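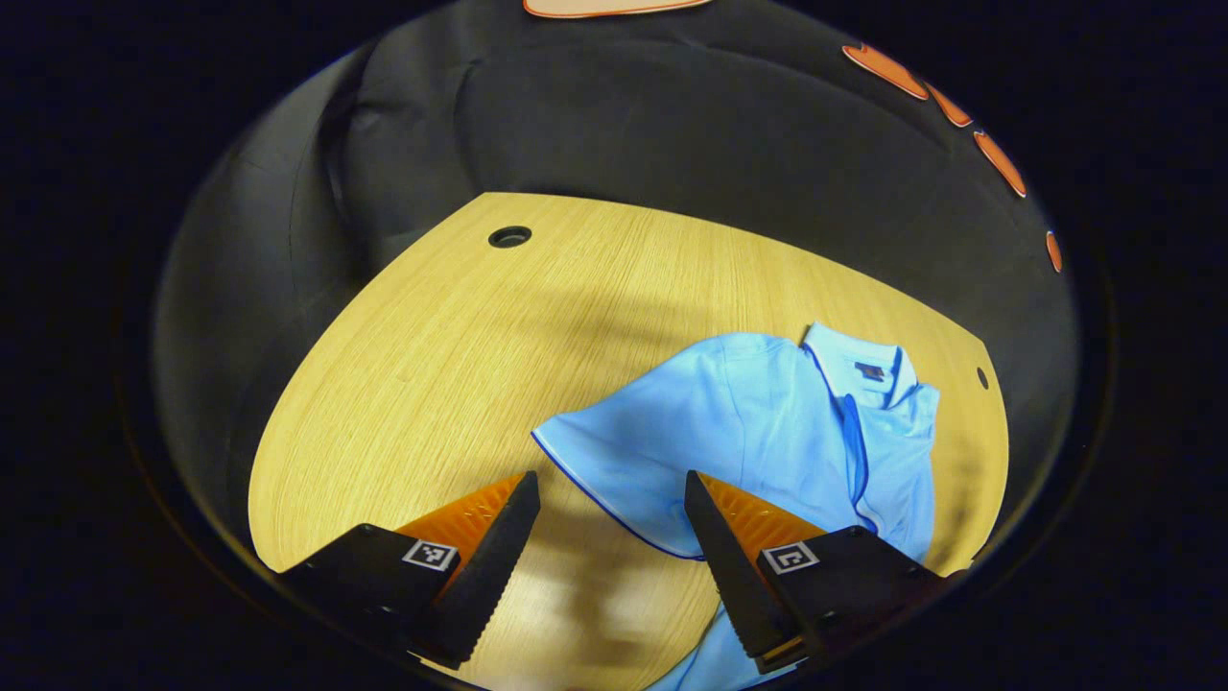
홈 | 일기 | 사진첩 | 방명록 | 이전 글 | 다음 글

2023년 5월 27일

오전 내내 옷 정리를 했다. 겨울옷은 지난달에 넣었는데 여름옷을 아직 꺼내지 않아서 계속 긴팔만 입고 있었다. 침대 밑 상자 두 개를 끌어내고 먼지를 닦은 다음 뚜껑을 열었다. 냄새는 나지 않았다. 작년에 넣어 둔 방습제가 딱딱하게 굳어 있어서 버렸다.

개는 일은 책상에서 했다. 침대 위에서 하면 허리가 아프고 바닥에서 하면 무릎이 아프다. 책상 위에 있던 노트북과 책은 의자로 옮겼다. 책상에 전선 구멍이 있는데 전에 양말 한 짝이 그리로 빠진 적이 있어서 작은 것들은 따로 두었다.

하늘색 폴로 셔츠가 제일 구겨져 있었다. 흰 깃 가장자리에 남색 줄이 가늘게 들어가 있고 앞단추 쪽에는 더 진한 파란 띠가 둘러져 있는 옷이다. 보르코프스카에서 일하던 해에 샀다. 회사 옷은 아니었는데 색이 비슷해서 사람들이 유니폼인 줄 알았다. 다누르 씨라고 잘못 부르던 다낭 푸르바 씨도 그때 같은 층에 있었다. 이름을 제대로 부르기까지 몇 달이 걸렸는데 한 번도 싫은 내색을 하지 않았다. 지금은 두스홀름에 산다고 들었다.

폴로 셔츠는 개기가 번거롭다. 티셔츠는 반으로 접고 소매를 넣으면 끝인데 깃이 있으면 깃이 눌린다. 전에는 옷걸이에 걸었는데 어깨에 뿔처럼 자국이 생겨서 그만두었다. 요즘은 단추를 끝까지 채우고 엎어서 양옆을 등 쪽으로 접은 다음 밑단을 올린다. 깃은 마지막에 손으로 세웠다가 다시 눕힌다. 밑단부터 잡고 펴야 옆선이 맞는다. 깃을 먼저 잡으면 아래가 돌아간다. 오늘도 처음에는 깃부터 잡았다가 다시 했다.

점심은 어제 남은 된장국에 밥을 말아 먹었다. 김치가 거의 떨어졌다. 내일 사야 한다.

오후에 튀네 발토넨 씨한테서 전화가 왔다. 8월에 스티르카모프에 같이 가기로 한 것 때문이었다. 숙소는 잡았고 기차표는 아직이라고 했다. 5일 일정이니까 짐을 작게 싸자고 했다. 그쪽은 8월에도 저녁에는 서늘하다고 해서 얇은 겉옷을 하나 따로 빼 두었다. 폴로 셔츠도 가져갈까 하다가 일단 서랍에 넣었다. 그때 가서 정하면 된다.

전화를 끊고 나머지를 마저 갰다. 목이 늘어난 티셔츠는 걸레로 쓰려고 잘랐고, 한 번도 안 입은 반바지는 수거함에 넣을 봉투에 담았다. 마 셔츠는 다려야 하는데 다리미판을 꺼내기 싫어서 의자 등받이에 걸쳐 놓았다. 서랍은 위 칸이 티셔츠, 가운데 칸이 깃 있는 옷, 아래 칸이 바지다. 작년에는 섞어 넣었다가 아침마다 뒤졌다. 가운데 칸이 생각보다 빡빡해서 하늘색 셔츠를 맨 위에 올리고 살살 닫았다.

상자에는 긴팔과 얇은 스웨터를 넣었다. 뚜껑에 종이를 붙이고 안에 든 것을 적었다. 방습제는 새로 사야 한다. 가게에 가는 김에 고무장갑도 사야 한다.

저녁 9시쯤 되니 졸려서 설거지는 내일로 미뤘다. 노트북을 책상에 다시 올려놓고 이것을 쓴다. 전선을 구멍으로 빼다가 충전기 머리가 걸려서 한참 씨름했다. 창문은 조금 열어 두고 잔다.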